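FOR IMMEDIATE RELEASE

Wutley Department of Public Safety to Merge Police and Civil Guard Command

Single operations center to open at Zuvside in November; 400 positions will change reporting lines

WUTLEY — The Wutley Department of Public Safety will place its police and civil guard under a single command beginning in November, the department announced today. The change carries out the main recommendation of an independent review into the response to last spring's flooding along the Flollovach River.

The review found that warnings about the condition of the upper levee reached the department on the afternoon before the breach. They were logged by the civil guard's duty desk and were not passed to the police until after dark. By that time the river road at Flollovach was already under water and the evacuation had to be carried out from the north side only.

"The warnings were clear, and they sat on one desk when they should have been on two," the department said in a statement. "The families who left their homes that night with very little notice are owed a system that works better. We accept the findings of the review in full."

Under the new structure, both services will report to one operations commander. The commander will have the authority to order evacuations, close roads and call in outside help without first getting approval from the separate service headquarters. At present, a joint order requires signatures from both, and the review found that collecting the second signature took longer than any other step on the night of the flood.

What will change

A total of 400 positions will move to new reporting lines. No jobs will be cut as a result of the merger, and pay grades and pension terms will stay as they are under current contracts. Most of the affected positions are in dispatch, planning, transport and communications. Patrol officers and civil guard field crews will keep their present stations and uniforms.

The two existing duty desks will close when the new operations center opens at Zuvside. The center will be staffed 24 hours a day. It will occupy the second floor of the former customs building, which has been owned by the department for several years and used mainly for storage. Work on the electrical system and backup power is under way. The ground floor will remain a records office and will stay open to the public during the work, using the side entrance on Canal Street.

The department will be divided into four districts: Wutley Center, Zuvside, Flollovach and Popescu. Each will have a district lead with a radio channel and a written plan for floods, fires, large public events and attacks on public places. Popescu has until now been covered from Wutley Center, and residents there told the review that response times were their main concern. The new district station will open in the old school annex on Popescu Road, with a permanent civil guard crew and two patrol cars.

Warnings received from the river authority, the weather service, the national police or any other outside agency will be entered in a shared log. The operations commander must read and sign each entry within 80 minutes of receipt. Entries that have not been signed will be sent automatically to the director's office. A summary of the log will go to the assembly's public safety panel every month, with sensitive material removed.

The rank of deputy chief will be discontinued in both services. Current holders of the rank have been offered posts in the new command or in training. Appointments to the senior positions will be made through an open process, and candidates from outside the region may apply. The department expects to announce the operations commander before the Zuvside center begins work.

How the review was carried out

The review was ordered by the Wutley Regional Assembly after the department confirmed that the levee warning had been received and not shared. The review panel was made up of members from outside the region, none of whom had previously worked for either service.

The panel received 1,962 written submissions, most of them from residents of Flollovach and the farms to the south. It also held public sessions in all parts of the region and heard from dispatchers, guard crews, bus drivers, nursing staff and shop owners. Radio recordings from the night of the flood were reviewed in full.

Many of the submissions raised matters outside the command structure. Residents described sirens that could not be heard indoors, text alerts that arrived after the roads were closed, and confusion about which shelters accepted pets. Several people wrote that they had gone to the Flollovach sports hall because it was listed as a shelter on the department's website, and found it locked. The list had not been updated after the hall closed for roof repairs.

The department has corrected the shelter list and will check it at the start of each season. The district leads will be responsible for confirming that each listed building is open, has working lights and has a key holder who can be reached at night. Sirens in Flollovach and the lower part of Zuvside will be tested at noon on a schedule to be posted at town halls and on the department's website.

The panel did not recommend charges against any employee. It did recommend that the department keep duty desk records for longer than the present rules require, and this change has already taken effect. Two personnel matters arising from the review are being handled under the normal disciplinary process, and the department will not comment on them while they are open.

Response to concerns

Unions representing police and civil guard employees were consulted on the plan. Both asked for written assurance that civil guard crews would not be assigned to regular police duties such as traffic stops and arrests. That assurance is included in the merger order. Civil guard members will continue to work unarmed.

Some members of the assembly asked whether one commander would hold too much power. The merger order limits emergency powers to the area named in each order and requires the assembly to be told as soon as an order is signed. Any order that remains in force overnight must be confirmed by the director in writing the next morning. The order also sets a review of the whole structure after its first year, to be carried out by the regional auditor.

"We heard from people who want faster decisions and from people who want to be sure those decisions are checked," the department said. "The order covers both. If the auditor finds that parts of it are not working, they will be changed." 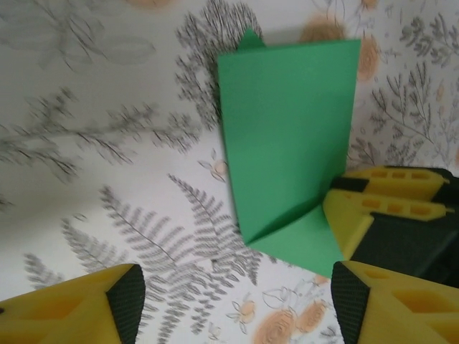

A folded sheet of green paper stands on a white surface with a gray and orange botanical pattern.

Costs and funding

The merger will be paid for from the department's existing budget and from the flood recovery fund approved by the assembly in the summer. The largest single cost is the new radio equipment, which will allow police and civil guard crews to use the same channels. The two services currently use systems bought at different times, and crews at the levee had to relay messages through dispatch by phone.

Bids for the radio contract are being reviewed. The Popescu station will be fitted out by the department's own maintenance staff, and vehicles for the station will come from the existing fleet.

Information for residents

Emergency numbers will stay the same. Calls made during the switch to the Zuvside center will be answered by the present dispatch staff, who will work from both sites until the move is complete. Residents do not need to register again for text alerts. Anyone who has moved or changed phone numbers since the flood should update their details at any town hall or police station.

Public meetings on the district plans will be held in Flollovach, Popescu, Zuvside and Wutley Center before November. All meetings will begin at 6:30 p.m. Copies of the review and the merger order can be read at town halls and public libraries. Large-print copies are available on request.

Residents who gave evidence to the review and asked for a personal reply will receive one by mail. The department asks those who have changed address to contact the records office at Zuvside.

About the department

The Wutley Department of Public Safety is responsible for policing, civil protection and emergency planning in the Wutley region. It works under the direction of the Wutley Regional Assembly.

Media contact

Press Office, Wutley Department of Public Safety
The press desk is staffed from 8 a.m. to 6 p.m. Requests to visit the Zuvside operations center should be made in writing to the press office.

###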